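Unit 5. Collecting Demonstrations
Notes by Cheuk-hei Cheung

5.1 What counts as an episode

An episode is one attempt at one task, from the start pose to the end pose, with a single written instruction attached. In the Lustard assignment each group records 300 episodes of one task: move a named food item to the small plate. Record joint positions, gripper opening and camera images against a common clock. If the streams drift apart, the learner is trained on actions that do not match what the camera saw, and the error is hard to find later.

Failed attempts are kept. Mark them "fail" in the log and leave them out of the first training run. We return to them in Unit 7.

5.2 Scene setup

Fix what the task depends on and vary the rest. For the plate task, the target plate stays on the cutting board, and the source plate stays within reach of the arm. Items at the back of the counter may be moved between episodes but not during one. Leave ordinary kitchen clutter in place — a policy trained on a bare counter tends to fail on a full one.

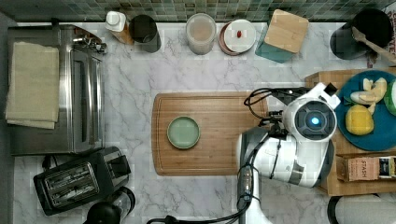
5.3 Variation

Change one factor per block of episodes and write down which one. Useful factors:
Position of the target plate on the board
Order and spacing of the food items
Start pose of the arm
Lighting

Do not change the wording of the instruction in the same block as a physical factor. A group last July did both and could not tell which had caused the drop in success.

5.4 Checking the data

Play back every 19th episode at full speed before uploading. Reject an episode if the operator pauses for more than 5 seconds, if a hand enters the camera view, or if the log has no end pose. Expect some loss; Tsung-han Chu's section kept 115 episodes from its first session.

Reading: course reader, section on operator bias.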